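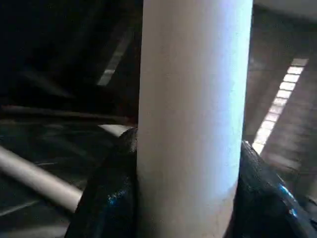 *Black gripper fingers on a pale cylinder.*

# Quarterly Holdings Tracker: Frequently Asked Questions

Maintained by Csenge Pap. Last revised 29th April.

## What does the tracker cover?

The tracker collects the long equity positions that institutional managers disclose in their quarterly filings. It then counts how many of the funds in our database hold a given stock at the end of each quarter. Only managers who are required to file, and whose filings we can match to a known fund, are included.

## Why does a stock show no holders when I know a fund owns it?

There are three usual causes:

- The fund is below the reporting threshold and does not file.
- The manager has asked for confidential treatment of the position and will disclose it in a later amendment.
- The position was opened after the quarter closed.

A fourth, less common cause is a ticker change. Positions are matched on the security identifier, but the search box uses the ticker. Try the old symbol if the new one returns nothing.

## How old is the data?

Filings are due 45 days after the end of the quarter, and most large managers file close to the deadline. A position shown in the tracker may have been reduced or closed by the time it appears. Second-quarter figures therefore remain incomplete through July and should not be compared with the first quarter until the status line reads "Final."

## Are short positions included?

No. The filings list long positions, along with certain options and convertible notes. A fund that appears as a holder may be hedged elsewhere, and the tracker cannot show this.

## How are options handled?

Calls and puts are stored separately from common shares. By default the holder count uses common shares only. To include calls, switch on "Show derivatives" in the table menu. Puts are never added to the holder count – they appear in their own column.

## What is the sentiment score?

It is the change in the number of holders from one quarter to the next, divided by the prior number of holders. A stock that goes from 10 holders to 11 has a score of +10%. The score is left blank for any stock with fewer than 5 holders in the prior quarter, where a single fund moves the result too much.

The score takes no account of position size. A fund that sells nine-tenths of its shares still counts as one holder.

## How is the peer group chosen?

Each stock is compared with the five companies closest to it in market value on the last trading day of the quarter. Sector is ignored. Users who want a sector comparison can build one under "Custom peers."
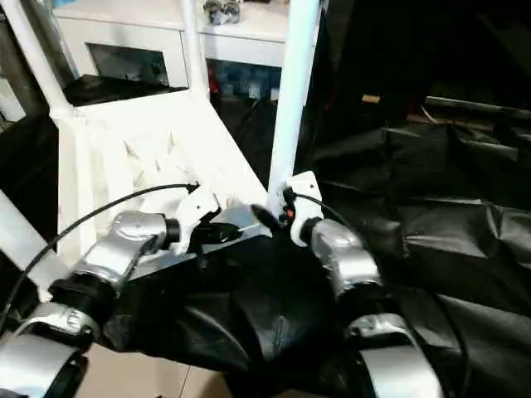
## Can I export the data?

Yes, as CSV. Each export is limited to 3000 rows. For longer histories, split the request by quarter. Column names have been stable since the Werno release, with one exception: `val_usd` is now reported in whole dollars – earlier files used thousands.

## Which plan do I need?

| Feature | Lisard | Szalai |
|---|---|---|
| Current quarter | Yes | Yes |
| Past quarters | No | Yes |
| CSV export | No | Yes |
| Custom peers | No | Yes |

## What happens when a manager amends a filing?

A restatement replaces the original record in full. An amendment that adds new holdings is merged with it. In both cases the holder count is recalculated overnight and the row is marked with an "A."

## How do I report an error?

Send the ticker, the quarter and the name of the manager to Fredy Grajales on the Steltcombe data desk, using the contact form. Include a link to the filing if you have one. Corrections are applied to the live table first and to the export files at the next rebuild.

## Is this investment advice?

No. The tracker reports what managers have disclosed. It makes no recommendation to buy, sell or hold any security.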